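Teaching robots to pack soft things

Tapio Saarinen has watched people put hats away 2291 times, and he still gets excited about it. "Every single one is different," he says, pulling up another clip. "You'd think a cap in a box is a cap in a box. No chance!"

Saarinen runs the soft-goods work at Moltora, where his group has been recording people doing small packing jobs by hand and using the recordings to train a two-armed robot called Wandum. Cloth is hard for robots – it folds, it springs back, it never sits the same way twice.

In May the team changed one thing. They stopped labelling where the object should end up and labelled the moments when the hands press on it instead. On 185 fresh trials, the old method managed 98 clean packs. Jarmo Kemppainen, who trains the models, is still collecting numbers for the new one and won't give a figure yet. "But I've seen it push a brim down and then wait to feel if it stays," he says. "The old one just let go."

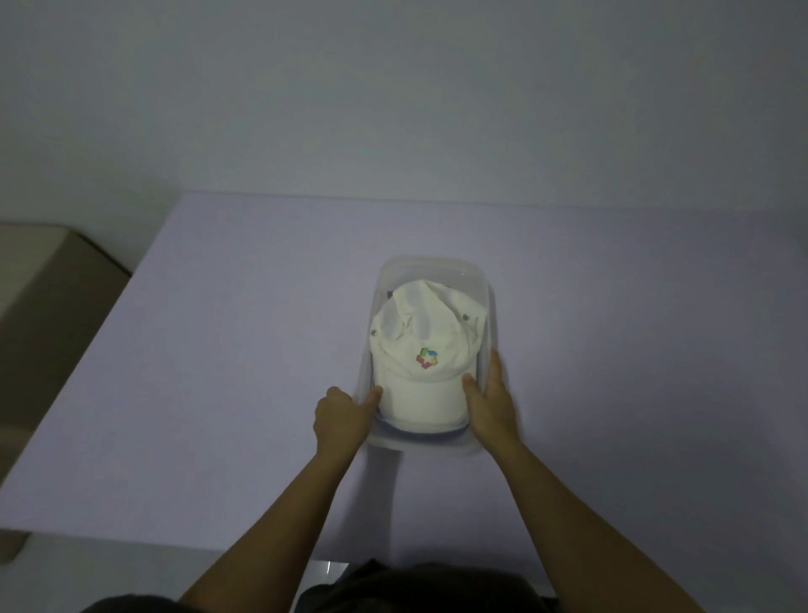
Packing a cap by hand: both hands press it into a clear plastic container.

What fascinates Kemppainen is how the two hands share the job. "One holds, one tucks, and then they swap without any fuss. We never told the people to do that."

Next come gloves and scarves. Saarinen has already bought the scarves.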